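Zovadik pauses home trials of two-armed robot after wrist fault found in simulation

Kideddale, January

Zovadik has stopped all home trials of its two-armed household robot, Rotance, after a fault was found in the software that decides which way a gripper should be facing before an arm begins to reach. Nobody has been hurt and no damage to property has been reported. The trials will stay on hold until a corrected version of the software has passed a full set of tests.

The fault came to light in simulation, where the company runs the same control software that is installed on its machines. In a batch of 4000 simulated tidying runs, 325 ended with one gripper turned away from the furniture it was meant to approach. In each of those runs the robot's status report said that the arm was ready and that the target was in reach. The person supervising the batch would have had no warning from the status report alone.

In the faulty runs the wrist camera had nothing to work from except the wall. The software should have treated this as a lost target and stopped the arm. It carried on using the last position it had stored for the furniture, and it gave that position the same level of confidence as a fresh one.

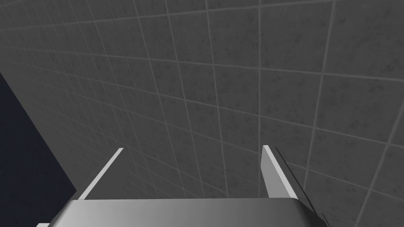 Wrist view from the Rotance simulation, with the gripper open and facing a tiled wall.

The company's engineers have traced the problem to an update made to the part of the software known internally as Lau. Lau keeps a running record of where each gripper is, which way it points and what its camera last recognised. Before the update, a record that had not been refreshed was marked as old and could not be used to start a movement. The update was intended to reduce short pauses that people in earlier trials had found annoying. It allowed an old record to be used for longer, and a mistake in the way two clocks were compared meant that in some cases the record never became old at all.

The mistake only has an effect when the robot raises both arms before it has finished looking for its target. That order of events is uncommon in the test rooms at Kideddale, where the robot usually begins several steps back from the furniture. It is much more common when the robot starts close in, as it may well do in a small bedroom or a narrow hall.

Zovadik then repeated the check with a smaller batch of 744 runs, all of them starting close to the furniture and all using plain or evenly patterned walls. The fault appeared more often in this second batch. A repeating pattern such as square tiles made matters worse, as the software could match one tile to another and conclude that the wrist had not moved when it had.

Recorded wrist views from the second batch have been compared with the arm positions held by Lau at the same moments. The two did not agree. In several runs the difference was large enough that a reach, had it been allowed to go ahead, would have sent the fingers towards the wall. Simulated reaches were blocked during this work so that the starting error could be measured on its own. 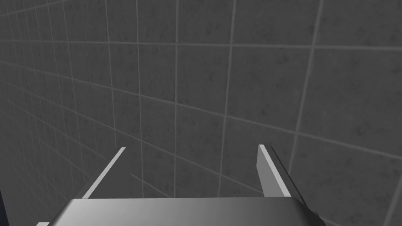
Jeanie Gunn said the robot's habit of reporting itself ready worried her more than the wrong turn did, and that she would want any machine working near people to say plainly when it had lost track of what it was doing. She added that a pause of a second or two was a small price and that the old version should never have been changed on the strength of a few complaints.

The company accepts that point. The pauses were a matter of comfort, and the change made to remove them was treated as a minor one. It was reviewed by the team that wrote it and was tested against the usual set of rooms, none of which has a tiled wall close to the furniture. It was not sent for the separate safety review that any change to arm movement is supposed to receive. Under the company's own rules it should have been. Those rules have been reworded so that a change to the age limit on any stored position counts as a change to arm movement.

All robots in the home trial have been switched to a mode in which the arms cannot be raised. The base and the speaker still work, and households can keep using reminders and voice calls. Arm functions have been turned off remotely on every unit that was online. Households whose robot was not connected have been telephoned and asked to leave it switched off at the wall until a member of staff has visited.

There is no sign so far that the fault has occurred in a home. Zovadik has searched the movement logs sent back by trial units and has found no case in which an arm began a reach from an old record. The logs do not cover every minute of use, however, and the company cannot rule it out. A second search using the raw joint readings is under way and is expected to take longer, as those files have to be copied from the robots by hand.

The force limits built into the arms are separate from Lau and are not affected by the fault. They stop an arm when it meets more resistance than expected. They are a last line of protection and are not meant to make up for an arm that sets off in the wrong direction, particularly where there are breakable things on a shelf or cabinet top.

The corrected software does three things differently. It restores the old age limit on stored positions. It checks the direction of each wrist against the joint readings before any reach begins, and refuses to move if the two disagree. It also no longer counts a match on a repeating pattern as proof that the camera is where it was before.

Testing of the correction has begun with the arrangement that produced the most errors in the earlier batches. The robot starts near a small cabinet in the corner of a room, with both arms up and a few household objects on the cabinet top.
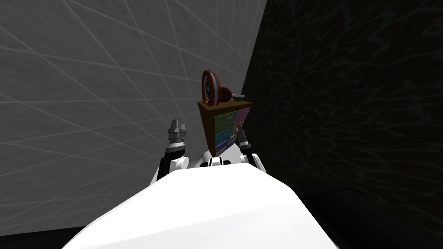 Each test is run from a slightly different starting point and with the lighting changed, and the run counts as a pass only if the robot either faces its target correctly or stops and reports that it has lost it. A run in which the robot stops is not treated as a failure. Around 2000 of these runs are planned before the software is loaded on to a real machine, and a single unexplained wrong turn will send it back to the engineers.

After that the same tests will be repeated with a real robot at Kideddale, in a room fitted with tiled panels on two sides. No member of staff will be inside the room while the arms are powered. Zovadik has not set a date for the home trials to restart and will not do so until the results from the real machine are in.

Households taking part in the trial do not need to do anything unless they have been contacted. Anyone who has seen a Rotance arm move in an unexpected way, at any time and however slightly, is asked to tell the trial team using the number on the card supplied with the robot. It would help to note the time of day, the room and how close the robot was to the nearest wall.

A written account of the fault and the test results will be sent to every household in the trial when the work is finished.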